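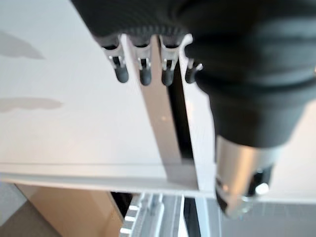

Is the weekly food box really saving us money?

News > Members' Newsletter > Household

Feb 13, 2024
By Henrike Vogler

Home Members Noticeboard Swaps Contact

The leaflet from Hagedorn has been through every door in Toltport by now, some of them twice. A box of vegetables each week, "less waste, less spending", and a drawing of a smiling leek. Several neighbours have signed up and asked why I haven't. I said I'd look at the sums first, which I have now done, and I'm still not persuaded.

The claim in large type is that a household of two will save 168 a year. The small type on the back says this is measured against "typical shop prices". Which shop? In which month? I wrote to ask and got a friendly reply with a recipe for beetroot soup attached. Anyone who buys their potatoes at the market near closing time, as half this street does, is not paying typical shop prices to begin with.

Then there's the waste. Carola Mühlbauer took the box for 11 weeks and kept a list on the side of her fridge, bless her, of whatever went on the compost. Kohlrabi features heavily. So does something she has written down as "bitter leaf, unknown". She says she ate more greens than usual and I believe her, but she was still going out for onions, and the onions don't appear in anybody's savings.

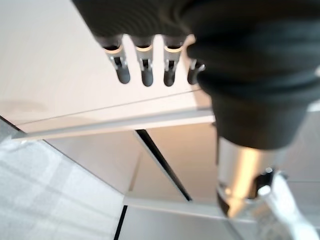

I also asked how the survey was done, the one with 1,007 happy customers in it. As far as I can make out, these were people who had kept the box going for a year or more. Of course they like it. I'd want to hear from the ones who stopped after a month, and nobody seems to have rung them up. Carola Ackermann did stop, in May, and she tells me it took two letters and a phone call before the boxes did. In the meantime she was giving celeriac to her sister.

To be fair to them, the carrots are very good. Rosemarie Pfeiffer let me try a few and they tasted of something, which I can't say for the bagged sort. If you like being surprised by your dinner, and you have the time to deal with a whole celeriac after work, you may well think it's money well spent. That is a different argument from saving, though, and the leaflet ought to make it openly.

Zeyu Hao has suggested that a few of us share one large box and split it on the doorstep. It's a better idea than most, and it would get round the kohlrabi problem if we can find one person who wants it all. My worry is the sharing out. We tried it once with a sack of Urnik apples and there is still some feeling about who got the bruised ones.
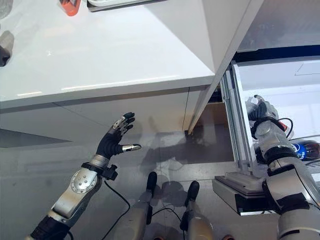

KITCHEN & STORES

If you are going to try the box anyway, write down what you spend on food for a month before it starts, with the receipts in an envelope. Then do the same for the first month with it. Count the top-up trips. Don't count what you think you would have spent, as we are all very generous to ourselves there.

Look at the delivery charge as well. It's on the second page of the form, under the allergies. The first box comes without it and the later ones don't, so a cheap start tells you very little.

I'll gladly print anyone's figures, including ones that prove me wrong. Please send them to me with the receipts, and leave the leek at home.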